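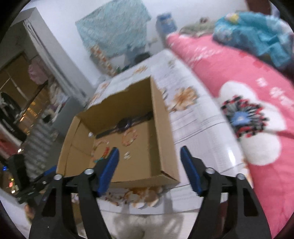
Shallow brown box, flowery table cover, a black strap and scraps inside.

Crafts > Small Spaces > The One-Box Bedroom Table Clear-Out

Last updated: March

I have one table in my bedroom and it does everything. I wrap presents on it, I do my mending on it, I eat toast on it when I'm being lazy, and everything I take out of my pockets ends up on it too. So every few weeks it disappears under a layer of stuff and I have to dig it out again. I've tried drawer organizers and I've tried those stacking trays, and what works for me is a plain cardboard box and a bit of stubbornness. I call it the one-box method, and a few of you asked me to write the whole thing up properly after I mentioned it in my Clistley craft swap post, so here goes!

What you need

- One shallow cardboard box with no lid (or with the flaps cut off)
- A trash bag or paper bag
- A few jars or small tubs with lids
- Twist ties or hair elastics for cables
- A damp cloth
- 40 minutes, a bit more if your table is worse than mine

The box really does want to be shallow. I used a deep one for ages, a big thing my Zustik shelf unit came in, and all I did was move the mess from the table to the bottom of the box and then forget it for a month. With a shallow one you can see everything that's in there, right down to the little bits of paper, and you can't pretend you're finished when you aren't.

Step 1. Sweep the lot in

Put the box on the table and put everything loose into it. Don't sort yet! Don't stop to read the receipts, don't try on the old bracelet. Just get it all in until the table top is bare apart from the box. If it won't all fit, do half the table now and half afterwards.

I leave my table cover on for this part. Mine is white with orange and beige flowers, and it's wonderful at hiding beads and terrible for finding them again, so I run my hand flat over it when I think I'm done. I always find something. Last time it was a sewing needle, so go gently.

Step 2. Pull out the big stuff

Start with whatever is largest and easiest. Scissors, tape, mugs, books, the hairbrush. Each thing goes straight back to where it lives, and I mean you get up and walk it there. Making a "to go back" pile on the bed is how I once ended up sleeping next to a stapler. My bed is right beside the table and the pink quilt is very inviting as a dumping ground, so these days the rule is that nothing touches the quilt.

Step 3. Cables, straps and anything long

Long things tangle around everything else, so get them out before you start on the small stuff. Lift from the middle and shake a little over the box so the scraps drop off. Then wind cables loosely around your hand and put a tie on them - not too tight, they don't like being bent hard near the plug. Watches and anything with a strap get laid flat in a tub, with a scrap of felt under the face if you have some.

If you don't know what a cable is for, give it a label that says "mystery" and today's month. I keep mine in an old Mahmoud cookie tin. Anything still a mystery after 4 months goes to the electronics recycling place in Kidthorpe. I have not regretted one yet.

Step 4. The jars

Now the small keepers. Buttons, clips, pins, hooks, thread ends long enough to use. I have jars and containers on the shelf by the wall, and they get one kind of thing each. I used to have a system with up to 14 categories and I could never remember whether a safety pin was "pins" or "metal". Now it's whatever I'd look for first. Safety pins live with the buttons because that's where I go looking, and that's that.

Don't fill a jar to the top. If you have to press the lid down, you need a second jar or (more likely) fewer buttons. I counted one jar once out of curiosity and there were 105 buttons in it, and I'd say I have sewn on maybe two in my life.

Step 5. Scraps

By now you're down to colorful little bits of paper and cut-offs in the bottom of the box. This is the part I find hardest. A curl of orange paper looks so cheerful! But try this: if it's smaller than a postage stamp, it goes. If it's bigger, and you can name the card or the project it's for, it goes in an envelope with the project written on the front. "Might be nice for something" does not count as a project.

Pick up the bigger scraps by hand and then tip the box over the trash bag and give the base a good tap. Fold the corners in a bit while you tip or half of it lands on the floor.

Step 6. Put the table back together

Wipe the cover down, or take it off and shake it outside if it's cloth. Wipe the jars while you're there, they get dusty on top. Then put back only what you'll use this week.

The box goes under the table, empty, ready for next time. I did try leaving it on top as a catch-all and it was full again in a few days, so under the table it stays. If the bottom gets soft or starts to sag, run a strip of packing tape across it, or just swap it for the next one that comes through the door.

Questions or your own table tips? Use the contact form | Copyright The One-Box Bedroom | Back to top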